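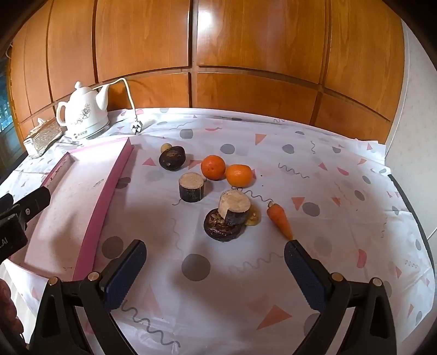 Food items on a patterned tablecloth.

Home | About Us | Newsroom | Careers | Contact

Ollero to Open Second Regional Distribution Center in Brornov

BRORNOV, July 1, 2021 – Ollero, a supplier of packaged groceries to independent stores, today announced that it will open a second distribution center in Brornov. The site was purchased in May from Kouris, a storage company that has moved its operations out of the area.

The new center will serve 2,162 stores, many of them in rural districts that now receive deliveries only once a week. When fully running, it will be able to handle 3,000 orders a day.

"Small stores have asked us for shorter delivery times, and this site allows us to offer them," said Athina Lambrakis, Chief Executive of Ollero. "We are grateful to the town of Brornov for its support during the planning process."

Periklis Athanasiadis has been named site manager. He previously led the company's transport office and will report to Paraskevi Liapis, Director of Operations.

Existing customers do not need to take any action. Account numbers, prices and order forms will remain the same – only the delivery schedule will change. Revised schedules will be sent to each store by mail.

Media contact: Lambros Mavromatis, Ollero Press Office

This website uses cookies to improve your experience. Accept | Manage Settings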